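Two grippers, one screwdriver and a lot of black screws

August 11, 2021 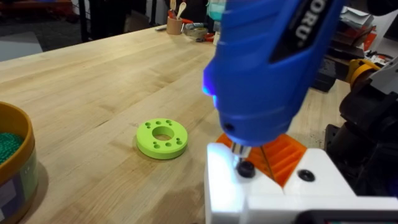 The blue screwdriver on its way through one of the black screws. The green ring is for another day.

I've been promising a proper write-up of the gripper swap since June, so let's get on with it. Kettle's on, arm's powered down, I've got my notes (two sides of scrap paper, one of them mostly sums).

For anyone new, I've been trying to get my arm to do little assembly jobs on the workbench, and screwdriving is the one I keep coming back to. It sounds easy! You hold a tool, you point it down, you press. But the holding is where I've spent most of my summer, and I've now had two grippers on the end of the same arm doing the same job, the Trilside and the Bhat.

The Trilside went on first. It's lovely to set up, and I had it opening and closing in an evening. Picking up printed parts was no bother at all. Give it a power screwdriver though, with a fat rounded body and a shiny finish, and it gets twisted about. The bit would land on the screw head fine, then the moment the motor bit down the whole tool rolled a touch in the fingers and the bit rode up out of the recess. I tried rubber pads, then thicker rubber pads, then a strip of bike inner tube, which was the best of the lot and also made the whole place smell like a bike shop.

With the Trilside I got 14 screws home out of 42. Not great. A few of those I'd call generous, too.

The Bhat is heavier and uglier and the manual is a nightmare (why is the wiring diagram after the warranty page?). I lost a whole weekend to getting it talking to the Zineck controller, and it turned out I had one setting wrong the entire time. Once it was going, though, the difference in grip was obvious. The fingers are longer, so they get further round the body, and I printed a pair of curved inserts to match. Same batch of screws, same fixture, and it only missed three.

A word on the camera, as people always ask. I've kept it small and put it down at the wrist, looking along the tool at the work. I did try one up on a stand and the screwdriver kept hiding the very thing I wanted to look at. From the wrist I can see the bit meet the screw head, and that's all I'm after really. The blue LED on the screwdriver does tint everything nearby, mind you, and white plastic shows it up something rotten. I've locked the white balance for now and I might stick a bit of tape over the light.

The Zineck itself has been fine. It'll hold up to 3 saved tool settings, so I can swap between grippers without typing all the offsets in again, and the stop button is nice and big. My only moan is the fan, which sounds like a hairdryer.

So the Bhat is staying on for the moment. Next I want to slow the downward push a little, because I think it's leaning on the screws harder than it needs to, and after that I'll have a go at the recessed holes with a longer bit. If you've used either gripper with a chunky tool, do leave a comment and tell me what you lined the fingers with.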